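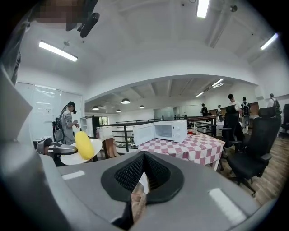 本阶段的主要工作是比较两种手持夹爪，我们内部叫它们Nitach和Drastum。两种夹爪的手指行程接近，不同的地方在指尖材料和相机的安装角度。申请书里写的任务是“把餐盘送进微波炉”，所以测试不在实验台上做，放在二楼靠栏杆的桌子旁边做。微波炉放在铺了粉白格子桌布的桌上，炉门打开，操作人员用夹爪在盘子边缘的位置接触，盘子上放一个黄色的玉米状物体。这个姿势对夹爪的要求比较高，盘子容易向一侧倾斜，倾斜以后上面的东西会移动，指尖的受力也跟着变化。

关于数量。两种夹爪各做了57次放入动作，原计划是各100次。没有完成的原因主要是Nitach的指尖垫片磨损比我们预计的快，中间更换了4次，每次更换以后需要重新标定开合宽度。标定的步骤现在已经写成文档，新来的同事可以自己按照文档完成。

关于结果。Drastum在圆盘上的表现比较稳定，滑落少，但是它的机身较宽，进入炉腔的时候容易碰到炉门内侧。Nitach比较窄，进出方便，但是夹光滑的盘边需要更大的力，操作人员反映手腕容易疲劳。Cheuk-hei Choi建议把Drastum的指尖装到Nitach的机身上试一试，转接件已经画好图，还没有加工。我个人认为这个方向值得做，费用也在原来的预算之内。

关于相机。目前相机固定在夹爪上方，视野足够大，可以同时看到夹爪和微波炉的旋钮。问题是夹爪机身占了画面下半部分，物体靠得很近的时候，接触点有时看不到。我们试过把相机向前倾斜5度，接触点清楚了一些，但是远处的旋钮离开了画面。这个矛盾现在没有解决，下阶段会试Aguirre的广角镜头。镜头由合作方借给我们使用，不需要另外采购。

关于控制器。数据记录使用Drokeo控制器，运行基本正常。曾经出现时间戳不同步，原因是一条数据线的接头松动，更换以后没有再出现。受影响的记录已经做了标记，没有放进上面的统计。

经费方面，垫片的消耗超过了耗材一项的计划，差额希望从差旅一项调整过来，调整申请表附在本报告后面，请审核。

下阶段计划先加工转接件，再补完剩下的放入动作，同时增加从炉内取出盘子的动作。如果转接件在三月以前可以拿到，原定的中期演示时间不需要改变。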